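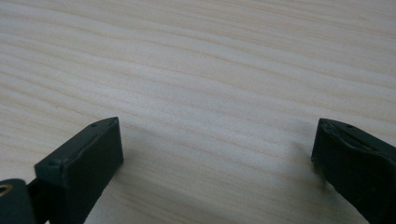

Pellgate Two-Finger Gripper Kit, Classroom Edition
Reviewed by the Tarier Robotics Club equipment page
Listed under: Grippers and end tools
Price when we bought it: $300 per kit
Club rating: Borrow one before you buy one

The Pellgate kit gets sold to schools as "competition ready out of the box." We have heard that about a lot of boxes. Our club bought two in February for the tabletop sorting event, and this page is for other coaches who are looking at the same catalog and wondering where the money goes.

What you get
Two fingers with dark rubbery pads, the linkage, one servo, a bag of screws and a printed guide that covers assembly and stops there. The handle for hand-guided use is sold separately. So is the wrist mount. If your students plan to teach grasps by hand first and move to the arm later, as ours do, you need both, and the real price is higher than the one in large type.

Pads
The catalog says the pads will "grip anything." They won't. Wooden blocks and foam cubes are fine. Thin cards lying flat on a table are close to hopeless, and the event has cards in it. Tanveer Naqvi's team ran 16 card pickups at full opening and got three. They did better after starting with the fingers nearly closed, but that took a week of practice that the catalog doesn't mention.

The small holes in the pads are handy if you want to pin on your own fingertips. Cinzia Leone's group printed a set with a thin lip and they beat the stock ones on cards. Check your event rules first. Ours allows printed tips, and the Dumham meet does not.

Opening and closing
Wide enough for any block in our event. Closing speed is fair. The servo buzzes when it holds a load, and we don't believe the claim of 900 cycles between adjustments. One of our two kits needed its linkage screws tightened well before that. The other reached 862 on the student log and then started to drift to one side.

Setup notes for students
Work on a bare tabletop. Open the fingers all the way before you power down.
Tighten the linkage screws by hand, then a quarter turn.
Write down every pickup, including the misses. Ashok Saxena will ask to see the misses.

Support
We emailed twice. The first answer was a link to the guide we already had. The second came from a person and was useful, so keep trying.

Would we buy it again?
One, maybe. Lena Laskowska thinks a second kit is worth it for spare parts. I'd put that money toward a better servo and let the students print the rest.

Spare pads: sold in pairs, usually in stock
Handle: separate order
Loaner kit: ask Jolanta Głowacki, one team at a time, back by the next meeting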